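Drasusstead Workshop Support – Ticket 1645
Desktop tower, no display, repeated beeps
Posted by Vasanthi Munasinghe, Jul 9, 2004
6 comments | 83 views | Shared 0 times

Status: open, awaiting parts
Priority: normal
Assigned to: Karine Sandhu

Reported fault
Dell desktop tower from the Ernen office. Powers on, fans run, nothing on the monitor. A beep pattern repeats until the power is held off. User says it began after the unit was moved between desks. Monitor and lead tested on another machine, both fine.

Log

Entry 1 (V. Munasinghe)
Unit booked in. Mains lead swapped, same result. External devices disconnected, same result. Coin cell replaced and settings cleared. Beeps unchanged. Case not yet opened beyond the side panel.

Entry 2 (K. Sandhu)
Beep pattern points to memory or the memory slots. Modules taken out and tried singly in the first slot. One gives the beeps every time. The other started the machine twice and failed on the third attempt, so neither result is safe to rely on. Contacts cleaned, slots blown out. No change worth recording.

Entry 3 (K. Sandhu)
Cooler removed to check the processor seating. Old paste had dried at the corners. Processor lifted, pins checked under the lamp, no damage found. Reseated. Cooler to stay off until the memory question is settled – do not apply power in this state.

Condition of the unit with the side panel off: 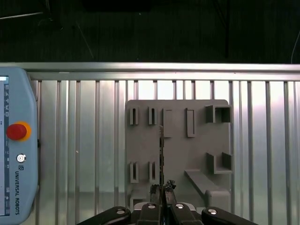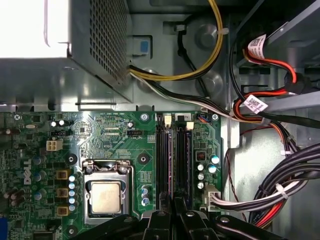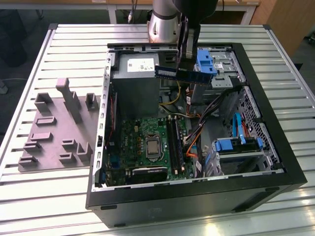 Second and third: open case, processor exposed, no cooler. Third: slots empty, module above the power supply.

Entry 4 (M. Fagundes)
Read through the above. Two points before anything else is ordered.

a) Drive cables. Leave the red SATA cables on the drives. The white labels wrapped round them are our asset labels and need to stay on. Last November a set came back from Vinska with the labels stripped and we had to trace each cable by hand.

b) Yellow and black bundle from the power supply. Keep it clear of the slots when the module goes in. On a previous unit a wire was trapped under the end of a module and the latch closed over it.

Entry 5 (K. Sandhu)
Noted. Order for seating the memory, so that whoever picks this up does it the same way:

1. Mains lead out, hold the power button for a few seconds.
2. Tower on its side, board facing up.
3. Open the slot latches fully.
4. Line up the notch before any pressure is applied.
5. Press evenly at both ends until the latches close. If one end stays high, take it out and start again.
6. Fresh paste, cooler back on, fan lead connected.
7. One module only for the first start.

Entry 6 (Ming-te Chiu)
Can we rule out the power supply? The Eyvindsson tester is back in the cupboard. I had a similar fault on ticket 900, where the rails were low under load and it looked like bad memory for almost a week.

Entry 7 (K. Sandhu)
Will put it on the tester before the first start. Expansion card at the bottom of the board can come out for that start as well, the board has its own video output.

Entry 8 (V. Munasinghe)
Paste is finished. New tube requested from stores along with a matched pair of modules. Clementina Torres at Ernen has been told the machine will not be back this week. She has a loan unit and asks that the drive is not wiped.

Next action: power supply test, then steps 1 to 7.
Parts outstanding: thermal paste, memory (pair).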